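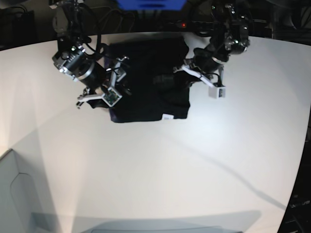
Why do black clothes fade? Most of the colour is lost through washing, rubbing and sunlight, which remove dye from the fibre or break it down.

Reading time: 2 min

Fading of dark garments is the gradual loss of depth or evenness of colour in dyed textiles. It is most noticeable in black and navy cotton, where small losses show as grey or brownish patches along seams, collars and cuffs.

Cotton is commonly coloured with reactive dyes, which bond chemically to the cellulose. Dye that fails to bond stays on the fibre until it is rinsed away, and a poorly rinsed garment will bleed in its first few washes. Sulphur dyes, long used for inexpensive blacks, hold up well in water but are sensitive to chlorine bleach. Indigo sits mainly near the surface of the yarn and wears off with rubbing.
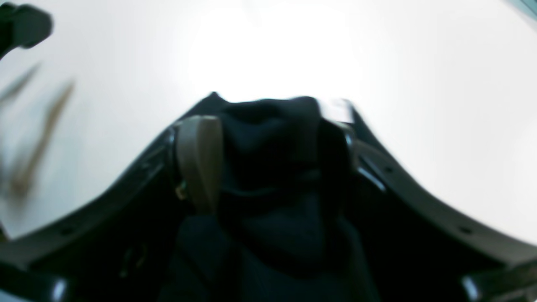 Not all fading is a loss of dye. Abrasion in the drum raises short broken fibres on the surface of the cloth, and these scatter light so that the fabric looks paler. Knitted jersey is more prone to this than a tightly woven twill. Turning garments inside out moves most of the wear to the reverse side. Enzyme detergents containing cellulase trim the loose fibres and can restore some of the original depth.

Sunlight breaks down dye molecules directly. Clothes dried on an outdoor line in an Australian summer may fade across the shoulders within a season, and drying in shade is usually advised for dark colours.

The Remedham mill kept a ledger of 1304 dyed samples, later catalogued by Efraín Ñahui and Cristian Huaranga. The samples were graded against a blue wool scale running from one to eight, with higher grades more resistant to light. Most of the navy cottons were placed between grades four and six. A smaller set of 42 blacks was kept apart and tested only for rubbing, using a white cloth drawn across the surface first dry and then damp.

Faded cotton can be redyed at home, although polyester sewing thread does not take cotton dye and generally keeps its earlier shade.

We use cookies to improve your experience on this site. Accept | Manage preferences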